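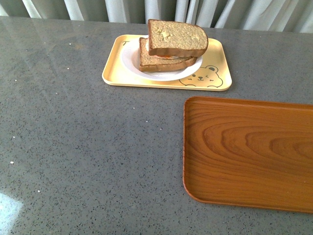
2018-03-03

Print this page | E-mail this to a friend

Fourth day of the cough and I think I am a little better, so I write again. Yesterday I wrote only two lines and this morning I could not read one of them.

The night was not good. I woke up when it was still dark and my throat felt like I had swallowed a piece of wool. I drank warm water with salt in it (I mean gargled, I did not swallow it, my mother would laugh) and then I sat in the kitchen with a blanket until the heating started. The temperature was normal at six and also normal at ten. It seems the fever has really gone.

Norbert Štefanec called before lunch. He says everybody in Ninadov has the same cough and that his grandmother cured the whole house with onion syrup every winter. I know this syrup, but in our family it was made with sugar, and he insists on honey. So I made it his way. One big onion cut small, honey over it until it is covered, a plate on top, and then you leave it for some hours and take the juice with a spoon. The smell is terrible. The taste is less terrible than the smell. I took one spoon at two o'clock and one at five, and after the second one I did not cough during the whole news on the radio. Maybe it was the onion and maybe it was only that I sat still.

Norbert also told me to put sliced potato in my socks. I will not do this.

I should write down the medicines also, because on Monday's page I forgot and then I had to think very hard. No, wrong, it was the page of the first day, I don't remember which day it was. Today: one tablet in the morning for the headache, none in the evening. The drops for the nose I stopped, the paper in the box says not to use them too long and I had already used them in February for the other cold. Thyme tea three times. I bought this thyme at the herb shop in Stunik and the bag is big, 50 grams, it will last until summer if I don't get tired of it.

In the afternoon Miloslav Danko came by with lemons and did not want to come in. He stood on the stairs and we spoke through the half-open door like two spies. He had pneumonia two years ago and now he is careful with everybody who coughs, I understand him well. He asked if I had been to the doctor. I said I will go if it is not better by the end of next week, or sooner if the fever returns or if it hurts when I breathe. He said this is what he also said, and then he was in the hospital. After he left I thought about it for a long time. I wrote the number of the doctor's office on the calendar. The last four digits are 2446, and I always mix up the last two.

He told me also about a steam bath for the face, with chamomile. I tried it before dinner, but with warm water in the bowl and not boiling, as my sister once burned her chin. It was pleasant. My nose opened and stayed open for maybe half an hour. My glasses I forgot to take off.

Dinner was chicken soup from the freezer and a slice of bread with garlic. I ate everything, for the first time this week. I opened the window for ten minutes after that and the air was cold and smelled of somebody's wood stove. The thermometer in the bedroom shows 21 degrees, too warm for sleeping, so I turned the heating down and hung a damp towel over the chair. The dry air makes the cough worse, this I have noticed myself, without Norbert.

Tomorrow: wash the pillowcases, call my sister, give the onion jar a new onion. Miloslav's lemons are very sour.

Print this page | E-mail this to a friend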